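Filed under: Robotics > Manipulation > Failure Reports
12 Shares | 4 Comments

4.2 What went wrong on Thursday

I should say up front that I was the one running the Onden arm when it faulted, so this section is partly a confession. We had planned 134 pick attempts at the Stotville bench. The first 80 went fine. After that the arm began closing its fingers on bare table, over and over, and each time the Demell controller logged a successful grasp and moved along as if it had something to carry.
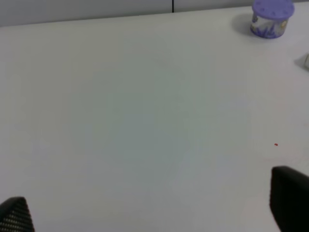 My first guess was the finger force reading, and I lost most of the afternoon to it. I swapped the cable, zeroed the sensor, ran the Pandey calibration twice - same result. What I should have done was look harder at the wrist view. With the fingers spread over that much open white tabletop, there's very little for the depth estimate to hold on to, and the strongest bit of contrast anywhere near the right finger is a tiny red speck. The detector loved it. It gave the speck a box and a confidence score, and the planner took that as a small object worth picking up.

Figure 3. Wrist views, Stotville bench. 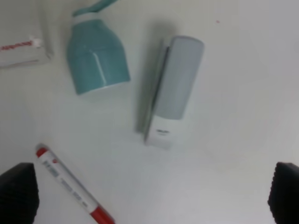
Crowded layouts failed in a different way, and this one bothers me more because it's a safety matter. The planner only checks clearance for the target, and whatever lies next to a finger on the way down is ignored. So picture it being sent after the stapler in the middle: the marker with the red ends passes right beside the left finger, and the planner has no idea it's there. In one of our runs the finger came down on a neighboring object hard enough to trip the joint limit, and the arm sat there pushing until I hit the stop. I was slow about it, too.

We've since added a minimum box size and a clearance check for both fingers. I reran 1,000 logged views through the new filter and the phantom grasps went away, though a log can't push back the way a table does (see 4.3 for the live runs).

Tagged: grasping, fault analysis, lab safety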